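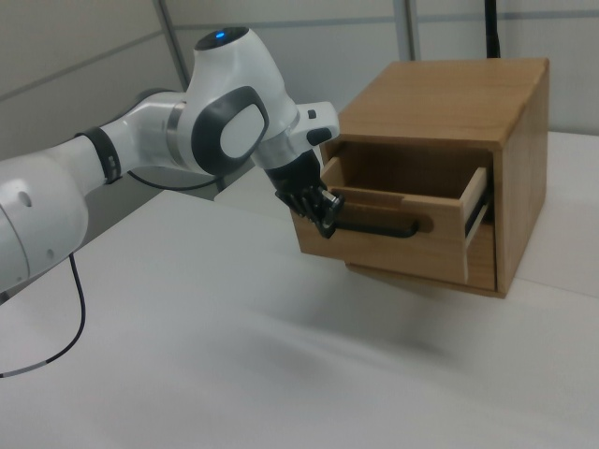 노트부르가 비저의 이름은 커밋 로그에 세 번째로 많이 나왔는데, 첫 번째와 두 번째는 이미 퇴사한 사람이었다. 그래서 금요일 아침 일곱 시에 전화를 받는 것도 그녀의 몫이었다.

"서랍이 또 안 닫혀요."

기온 호프슈테터였다. 그는 인사를 생략하는 것으로 시간을 아낀다고 믿었고, 그렇게 아낀 시간을 전부 같은 말을 두 번 하는 데 썼다.

"안 닫혀요, 서랍이."

"열리기는 해요?"

"열리는 건 기가 막히게 열려요. 밤새 열었어요."

"닫지도 않았는데 어떻게 밤새 열어요?"

수화기 너머에서 키보드 소리가 났다. 로그를 처음 열어 보는 사람의 키보드 소리였다.

"플래너 말로는 닫았대요. 785번."

노트부르가는 커피를 한 모금 마시고 외투를 집었다. 프루르콜데일까지는 버스로 한 번에 갔다. 버스 안에서 그녀는 785번을 생각했다. 785번 닫았다고 믿는 프로그램과 한 번도 닫힌 적 없는 서랍. 어느 쪽이 더 딱한지는 정류장에 내릴 때까지 결론이 나지 않았다.

실험실에는 치아하오 좡이 먼저 와 있었다. 인식 쪽 담당이었고, 문제가 생기면 늘 먼저 와서 자기 쪽 문제가 아니라는 것부터 확인했다.

"손잡이 위치 추정은 정상입니다." 그가 화면에서 눈을 떼지 않고 말했다. "오차 2밀리미터예요."

"안녕하세요, 치아하오."

"안녕하세요. 2밀리미터입니다."

팔은 작은 나무 수납장 앞에 뻗은 채로 멈춰 있었다. 그리퍼는 검은 손잡이의 왼쪽 끝을 물고 있었고, 손목 위에는 작은 파란 불이 켜져 있었다. 기온의 설명에 따르면 파란 불은 모든 것이 순조롭다는 뜻이었다. 설명서의 설명에 따르면 전원이 들어와 있다는 뜻이었다. 서랍은 반쯤 나와 있었고 안은 비어 있었다.

"왜 왼쪽 끝을 잡아요?" 노트부르가가 물었다.

"손잡이니까요."

"가운데도 손잡이잖아요."

치아하오는 그 말을 잠시 검토했다. "파지 후보는 51개 나옵니다. 점수 매겨서 제일 높은 걸 고르고요. 왼쪽 끝이 제일 높아요."

"점수는 누가 매기는데요?"

"주트우드 모듈이요."

두 사람은 잠시 조용해졌다. 주트우드는 예전에 가구 조립용으로 쓰던 프로젝트였고, 거기서 가져온 모듈에는 주석이 하나 있었다. '여기 건드리지 말 것. 이유는 나중에 적겠음.' 적은 사람은 이름을 남기지 않았고, 이유도 남기지 않았고, 4분기에 퇴사했다.

열 시가 되자 테레지아 헤멀리가 내려왔다. 팀장인 그녀는 콜러에 보낼 시연을 월요일로 잡아 놓은 사람이었으며, 월요일이라는 단어를 말할 때마다 목소리가 조금씩 상냥해졌다.

"월요일까지는 되는 거죠?"

"닫는 동작에서 힘 제어가 먼저 포기해요." 노트부르가가 그래프를 띄웠다. "끝을 잡고 미니까 서랍이 살짝 틀어지고, 레일에서 저항이 올라가고, 컨트롤러는 그 저항을 보고 서랍이 끝까지 들어가서 벽에 닿았다고 생각해요. 그래서 성공을 보고하고 손을 떼요."

"그럼 문제는 컨트롤러네요."

"컨트롤러는 저항이 느껴지면 멈추라고 배웠고, 멈췄어요."

"그럼 인식이네요."

"2밀리미터입니다." 치아하오가 말했다.

테레지아는 팔을 바라보았다. 팔은 회의에 참석한 이들 중에서 가장 침착했다.

"그냥 성공 조건을 바꾸면 안 돼요? 조금 열려 있어도 닫힌 걸로."

"지금이 그 상태예요." 노트부르가가 말했다.

점심 무렵 젤리나 취르허가 합류했다. 들어온 지 두 달 된 신입이었고, 그래서 모듈을 처음부터 끝까지 읽는 실수를 저질렀다. 샌드위치를 한 손에 든 채 그녀가 물었다.

"이 함수는 왜 손잡이 한가운데에 벌점을 줘요?"

치아하오가 처음으로 의자를 돌렸다.

"벌점이요?"

"네. 가운데에서 멀수록 점수가 올라가요. 가중치가 3000이에요. 다른 항은 다 1 밑인데."

노트부르가는 화면 앞으로 가서 직접 읽었다. 정말 3000이었다. 나머지 항들, 그러니까 충돌 여유와 관절 한계와 손목 각도와 누군가 석 달을 들여 조정한 마찰 추정은 그 옆에서 소수점 아래로 속삭이고 있었다.

"가구 조립할 때 말이에요." 기온이 천천히 입을 열었다. 그는 주트우드에 반년쯤 있었다. "그때 손잡이 가운데에 스티커가 붙어 있었어요. 보호 스티커. 그리퍼가 자꾸 뜯어서 고객이 화를 냈거든요. 헤스덴 쪽에서."

"그래서 가운데를 피하게 했다고요?"

"임시로요."

"스티커는 언제 없어졌는데요?"

기온은 천장을 보았다. 천장에서는 아무런 도움도 내려오지 않았다.

"그 제품이 없어졌어요."

노트부르가는 3000을 0으로 고쳤다. 저장하기 전에 주석을 어떻게 할지 고민했다. 지우자니 역사를 지우는 것 같고, 두자니 다음 사람이 또 안 건드릴 것 같았다. 결국 밑에 한 줄을 더했다. '건드렸음. 이유는 스티커.'

레일 저항 문제는 따로 손봤다. 성공을 보고하기 전에 서랍 앞판의 위치를 한 번 더 보게 했다. 치아하오는 자기 모듈이 호출된다는 사실에 반대하다가, 자기 모듈이 최종 판정을 한다는 말을 듣고 찬성했다. 테스트를 짜는 데 두 시간, 빌드 서버가 깨어나는 데 또 한 시간이 들었다.

네 시 반에 젤리나가 실행 버튼을 눌렀다. 그리퍼가 손잡이 왼쪽 끝을 놓고 물러났다가, 잠깐 망설이는 듯하더니 가운데로 내려갔다. 망설임은 경로 계획에 걸린 시간이었지만 다들 숨을 참았다. 팔이 밀었다. 서랍은 아무 불평 없이 들어갔다.

"닫혔네요." 테레지아가 말했다.

"판정 대기 중입니다." 치아하오가 말했다.

서랍은 누가 봐도 닫혀 있었다. 네 사람과 신입 한 명이 닫힌 서랍을 들여다보며 기다렸다. 이윽고 화면에 결과가 떴다.

'실패: 손잡이를 찾을 수 없음.'

"그리퍼가 가리고 있잖아요." 젤리나가 말했다.

치아하오는 안경을 벗어 닦고 다시 썼다. "정지 위치가 문제네요. 인식은 정상입니다."

테레지아가 아주 상냥한 목소리로 월요일이라고 말했다. 노트부르가는 외투를 도로 의자에 걸었고, 기온은 저녁을 뭘로 시킬지 물었다. 그리고 한 번 더 물었다.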